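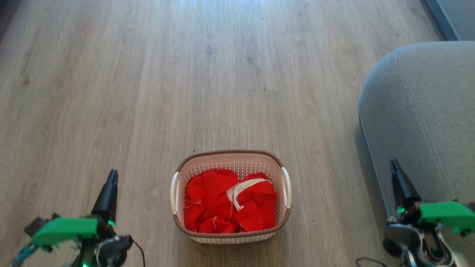
Report on a Site Visit: Two-Arm Laundry Handling Demonstration at Isden

Course unit: Automation Systems Project
Submission: Part B, site visit report

1. Purpose

The unit requires each student to attend one working demonstration of an automated system and report on how it is organised. I attended the June open day at Isden, where the Urnlow project shows a two-arm machine carrying out household tasks in a furnished living room. The report covers the basket task only. The kitchen task was shown in a separate session and is outside its scope.

2. Set-up

The machine carries two arms, each ending in a gripper with black fingers. The brackets at the wrists are bright green printed parts. According to the handout, they are reprinted whenever the mounting holes wear, and the colour is simply that of the filament in stock. Cameras are fitted at the head and at the wrists. The head view is used to locate the basket and judge the approach. The wrist view is used close to the target, where the arms would otherwise hide it.

The task object is a plastic laundry basket with perforated sides, a raised rim and a handle at each short end. The load used with it is red cloth with a white band. The basket stands on the floor, with a sofa to one side limiting the approach from the right.

3. Procedure described to visitors

The presenters divided the task into 5 stages: find the basket, align the arms with the two handles, close the grippers, lift, and set down. Each stage has its own stop condition. If one arm reports a grip and the other does not, both open and the alignment stage is repeated.

The control software, Texier, logs every attempt. The handout gives the total to date as 2668 attempts, of which the first 1000 were made with an earlier gripper design and are kept apart in the results. The lift is limited to a height of 80 mm.

4. Observations on the room

The living room has been left as a living room, with a television, a low white cabinet and a sheer curtain at the window. For camera work this is a harder setting than a laboratory bench. Daylight from the window is strong enough to overexpose part of a wrist view — the glass goes almost white — while the cove lighting at the ceiling is a warmer colour. The television screen is glossy and picks up reflections. The floor has a wood-grain pattern, so a method that relies on edges must separate the basket from the grain.

The wrist view also changes orientation with the arm. At some arm positions the room appears on its side, and the software must correct for this before the two views can be compared. 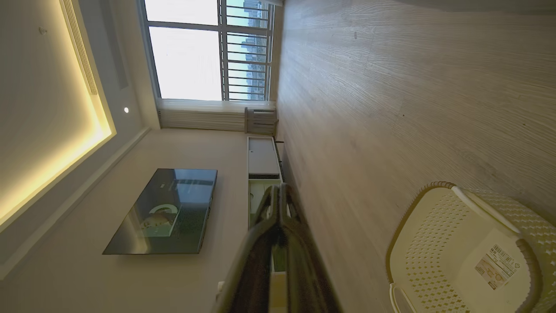
5. Comparison with course material

The Clotport cell studied in the first half of the unit uses fixed lighting, a plain belt and parts of known position. The Isden system has none of these. Its stop conditions are looser and its cycle is slower, which I consider reasonable for a load that changes shape.

6. Limitations

Visitors were kept behind a line and I took no measurements of my own. All figures are from the handout. Success rates were not published, so reliability is not assessed in this report.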